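Trosden Shared Kitchen - notes for members on the rice cooker and the white table. Nov 30, 2021. Please read before your next booking.

1/ The rice cooker is for the use of all members. It is to be kept on the white table and opened fully before the inner pot is lifted out.
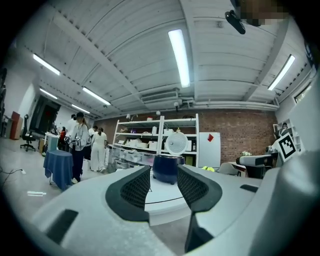

2/ Members are asked to let the cooker stand for 17 minutes after switching it off. The steam plate under the lid should be wiped each time, as starch collects in the holes.

3/ The inner pot must be held by the rim on both sides and raised straight up. Metal spoons and scouring pads are not permitted - the coating was damaged in August and a new pot had to be ordered through Tallico. 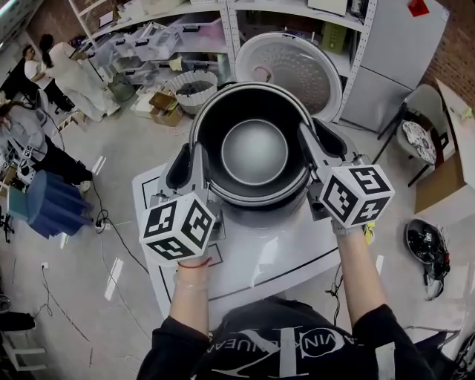

4/ Dry the outside of the pot before it goes back into the body. Cooked rice may be held on the warm setting for no more than six hours.

5/ Plates used at the table should be washed and put away by the member who took them out. Storage boxes go back on the white shelving with their lids closed.
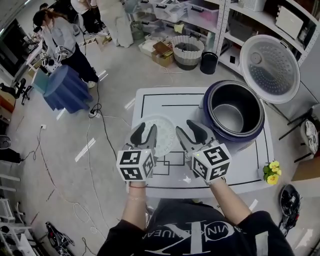

6/ The potted flowers stay on the table and need only a little water. Questions on bookings should be sent to Yolanda Pruitt, and reports of faulty equipment to Ezekiel Rosenthal.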